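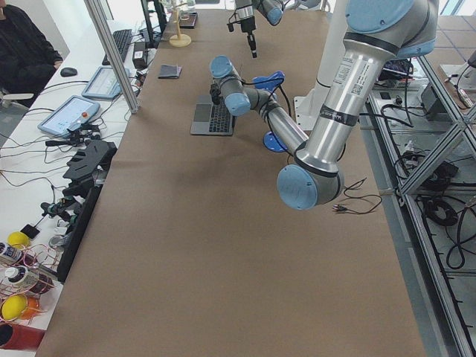

Workroom Assistant (part-time)
Kirkance Workrooms, Brundport
Posted 2018-01-18

We are looking for a person who can look at a table with too many things on it and feel calm.

The job is keeping a shared workroom in a condition where people can work in it. The room has one long table covered in brown kraft paper, a white desk alongside it, shelves, and a population of small objects that grows overnight. Your predecessor lasted three years and left on good terms, taking only a labeled jar of screws that everyone agreed she had earned.

What you would do

Replace the kraft paper on the long table when it gets torn, stained or written on. People will tell you the writing is important. Give them until the end of the day to copy it down.

Sort small black parts into trays. There are a great many small black parts. Some belong to something.

Untangle wires, coil them, tie them, and put them where the next person will look for them. Then do it again on Monday.

Keep the desk usable, which means a keyboard, a mouse and enough bare surface for an elbow. Tablets get charged and go back to the desk. Power adapters get a tag saying what they power, if this can be established.

Check that bottles have their labels on and their caps on, and that both are the right ones.

Fold cloths. Return balls to the ball bin. Yes, there is a ball bin.

Keep the floor along the table clear enough to walk down while carrying a laptop.

What we want from you

You should be able to lift a full roll of kraft paper and tell two nearly identical cables apart without sighing so that others can hear. Some experience in a stockroom, school art room, theater prop store or repair shop would be good. Being the oldest of several siblings will also be considered.

You do not need a degree. You do need to be able to ask a person whether they are finished with something and accept that the first answer will be "almost."

Please don't apply if your plan is to put everything in one big drawer. We have had the drawer.

Pay and hours

4 mornings a week, $2,100 a month, with paid holidays and a key. The position runs through September and may be extended if the Adeyemi wing opens by then, as it will have tables of its own. Coffee is free. The good mug belongs to Jirkau House upstairs and they do notice.

How to apply

Write to Ikechukwu Ojo, Room 607, Kirkance Workrooms, Brundport. One page is plenty. Tell us where you have worked, when you could start, and how you would go about clearing a table that three people are still using. Paper applications can be left in the tray outside the door marked IN. The one marked OUT is also IN, and fixing that would be your first task.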